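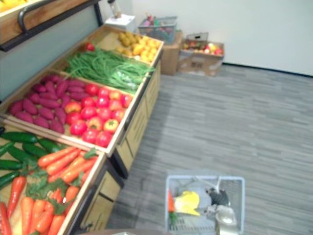 Support > Display Furniture > Produce Stands > Ticket 2653

Print this page | E-mail this page

Filed under: tilted bins, replica produce, customer-solved

Subject: Produce sliding in Rukby stand, beans will not stay in the bin
Opened by: Rungnapa Panyasiri, Plirkport Retail Training Rooms
Handled by: Catalina Mansilla, Burkden Shopfittings
Status: Closed

Rungnapa Panyasiri, 9:10 am
Good morning. We have the Rukby timber stand in our practice shop, where students learn to fill, face and rotate the fruit and vegetables. The produce is the replica kind from Rungrueang, so the weight is much less than the real one. The stand is standing well and I have no complaint about the finish.

My problem is the movement of the produce. The green beans lie diagonally across their bin and they go a little over the right rim. When a student walks past with a basket, the ends are caught and the whole bundle turns. Also the tomatoes do not stay in their half. They share one bin with the sweet potatoes, and there is always one tomato that travels. At present a small one is sitting by itself behind the left end of the beans. I put such tomatoes back each morning and by afternoon there is another.

The cucumbers and the carrots give no trouble. The yellow potatoes in the far bin give no trouble also.

I would like to know if the bins are tilted more than they should be, or if we have assembled something wrongly.

Catalina Mansilla, 10:25 am
Hi Rungnapa, thanks for the clear write-up. Could you check a few things for me?

1. Put a spirit level on the floor beside the stand, then on a cabinet top edge or any flat part of the frame. Tell me if the two agree.
2. Measure the bean bin from the back rim to the front rim, on the inside.
3. Lift the produce out of the tomato bin and see if the base panel is pushed all the way down. It should not rock.
4. Are there any liners in the bins? The Rukby was sold with and without.

Rungnapa Panyasiri, 11:50 am
Answers in the same order.

1. The floor is level. The stand is not. It leans to the right when you stand in front of it, and the difference at the right foot is 6 mm. I did not notice this before, because the tilt of the bins confuses the eye.
2. 39 cm inside.
3. The base panel in the tomato bin rocks. I pressed on the back corner and it went down with a click, then it came up again when I released.
4. No liners. The vegetables are directly on the wood.

I have also to mention that we moved the stand in June, when the wall behind was painted. Two of my colleagues pushed it back and I believe the feet were not adjusted after this.

Catalina Mansilla, 1:15 pm
That helps a lot. 39 cm is the standard bin, so nothing is wrong with the tilt itself. I think you have two separate things going on.

The lean: take out the heavier stock from the right-hand end first. The adjusting foot is inside the dark recess at the bottom of the cabinets, and you turn it with a 13 spanner. Raise the right side a quarter turn at a time and check with the level after each one. Please don't lift the stand by the dark metal rail on the upper shelf, it's only fixed with small screws.

The rocking panel: there is usually something under it. Tip the panel up from the front and have a look at the batten.

Try those two before we talk about liners.

Rungnapa Panyasiri, 3:40 pm
I have done both.

Foot: it needed several turns because the thread was full of paint dust. I cleaned it with an old toothbrush. Now the level shows the same on the floor and on the stand.

Panel: there was a leaf. It is one of the green tops from the carrots, which come loose if students pull them by the leaves – I have told them many times. It was folded on the back batten. After I removed it the panel sits flat and does not click.

I returned the tomatoes and the sweet potatoes in the same arrangement, sweet potatoes on the left, tomatoes on the right and toward the front. Then I walked past with a basket, a bit faster than a normal customer, and nothing moved from the tomato side. The beans still turned when I touched them.

Catalina Mansilla, 4:05 pm
Good find! For the beans I'd say it's how they're laid more than the stand. Replica beans are slippery and a long bundle on the diagonal has nowhere to rest its ends. Two options:

– lay them straight from back to front, so the front rim holds them
– keep the diagonal and put a ribbed liner underneath

The liner for that bin is a stock item. You can trim it with kitchen scissors. It will take a load of 400 g without creeping, which is plenty for replica beans.

Rungnapa Panyasiri, 8:55 am, next morning
I counted on the second option, because our instructor likes the diagonal. It is how he teaches it and the assessment sheet has a drawing of it. Please send one liner for the bean bin and one for the tomato bin. For now I laid the beans straight and he has accepted this until the parcel comes.

No tomato was out of place this morning.

One question for the order: is the liner available in black or only in green? Green under green beans is hard to see when we teach the students to check for an empty patch.

Catalina Mansilla, 9:30 am
Both colours. I've put two black ones on the order, same delivery address as the stand. I'll leave the ticket open until they arrive.

Rungnapa Panyasiri, added later
The liners are received and cut. I made the first one too narrow by a finger – please write in the instruction that the rim has a lip, and the measurement must be taken under it. The second one fits properly. The beans are again diagonal, I shortened the bundle a little on the right side, and they stay when the basket touches them. You can close the ticket.

Catalina Mansilla
Closing. I've passed the note regarding the lip to the person who writes our instruction sheets.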